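Project report: demonstration visit, Omlow handheld gripper
Group 3, second draft, 2020-05-14

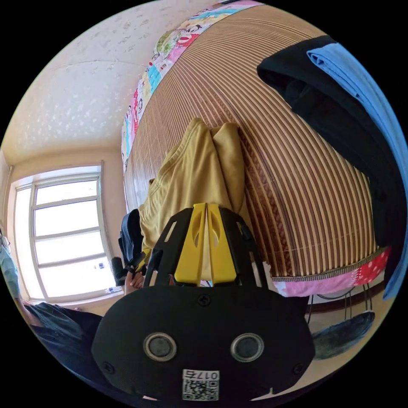
Our module asks for one outside visit and a write up of it. We picked the Omlow demo becuase it was the only one on the list about cloth. Most of the others were boxes and bottles.

What we wanted to find out
- how a person shows a robot what to do without driving the robot
- why clothes are hard
- if any of it could be used in our own build (due September)

What was shown
Work takes place in an ordinary room, clothes on a bed. You hold the gripper yourself and do the job by hand with it, fingers instead of your fingers. The fingers are yellow, two of them, with an oval cutout near the end of each. Jobs on the list for the day: pick up a shirt, fold it, move it to a pile. One go from start to finish is called an episode. Target for the whole set is 300 episodes, they had 137 when we came.

Then the recordings go to Haruna, the training software. We only got slides for that part. Did not follow all of it, see questions.

Having a go
We all got a turn. Harder than it looks!! Main problem is you want to use your other hand. Second problem, pinching two layers when you meant one. Thin cloth worst. My best fold took 44 seconds and was not square. Going slowly was better than going fast and then fixing it.

Notes on the kit
Fingers give a bit when they close, good for cloth, less good for anything heavy we think. Body is bulkier than expected, wrist aches after a while. Amau is the older version, not on show, so can't compare.

Questions we sent after
1. Does a bad episode get thrown out or kept?
2. Does it matter if everybody folds differntly?
3. Would it work on a plain table if all the practice was on a bed?
No answers yet, will add them to the final version.

For our build
Softer fingers, yes. Handheld version first, before we bolt anything to the arm. Jokutberg parts list needs changing to match, still to do.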